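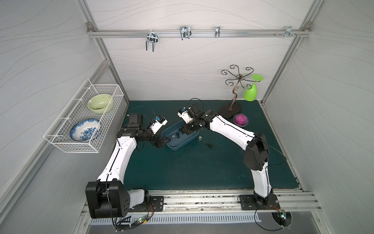
Fig. 6. Dark mat between the light grey walls.

4. Fitting the Skunden hanging rail

The rail is 1,148 mm long and goes across the upper part of the back wall. Do this work after the wall panels are in place. Two people are better for steps 3 and 4.

1. Wipe the vertical profiles with a dry cloth. Do not use oil.
2. Slide one nut into each vertical profile from the top and let it rest on the stop screw.
3. Hold the rail level, with its open slot to the front, and start both end screws by hand.
4. Measure from the top beam to the rail on both sides. The two values must be the same. Tighten the screws little by little, left and right in turn.
5. Leave a gap of 12 mm between rail and wall panel, so that the hooks can turn.

CAUTION: Do not hang anything on the rail while only one end is tight.
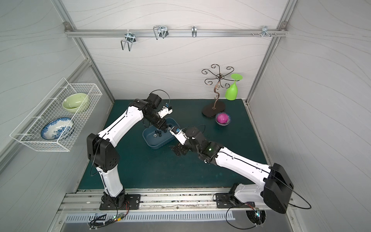

Fig. 7. Rail on the back wall, with hooks of different shapes.

5. Hooks and basket

1. Place the hooks where you need them, then tighten.
2. Put no more than 400 g on a single hook.
3. The wire basket goes on a side wall – left or right, as you prefer.

NOTE: The Moltico hooks from the older set also fit, but they need the short screws. Check all screws again after about 40 days of use.

Text: Mostafa Ragab. Revised 2025-05-17.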